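# How I budget for a pair of hand-held grippers

I plan the gear for a small project that records household chores for robot training, and every April I have to turn a wish list into a number. My first attempt was a mess, so these are the steps I use now!

**1. Start with the task.** Ours is cloth: folding clothes, making beds, that kind of thing. Fabric usually wants two hands, so I price everything as a pair from the start. If you budget for one gripper and add the second later, you'll pay shipping twice (ask me how I know).

**2. Get quotes that match.** I asked Brusance and Endeo for the same list — two grippers, mounts, cables, spare finger pads. Endeo came back at $3891 for the lot. Brusance looked cheaper until I saw the cables were extra.
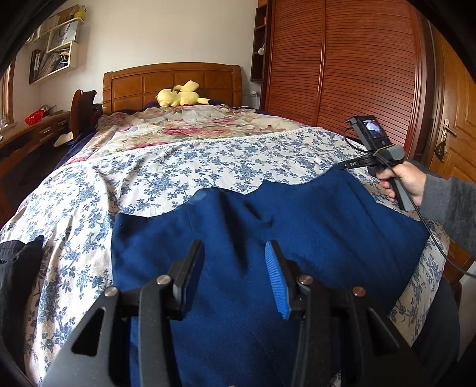 **3. Pay for the boring parts.** Pads wear, screws loosen, and a cable that's too short will ruin your afternoon. I order 8 spare pads per pair and keep a line for cables in two lengths. Soft knits and bedding are also where I'd test grip before buying a second set, so ask for a loaner.

**4. Budget hours too.** I plan 32 hours of recording per home and 40 hours for sorting and checking the files afterward. The second number is the one I used to forget, and it's bigger!

**5. Rent if you're unsure.** Cullinane rents by the month, and I'd do that for a first project. Read the damage terms before you sign, especially what they say about fingers and screens.

Once you have all that, put it on one sheet and send it off before the quotes expire.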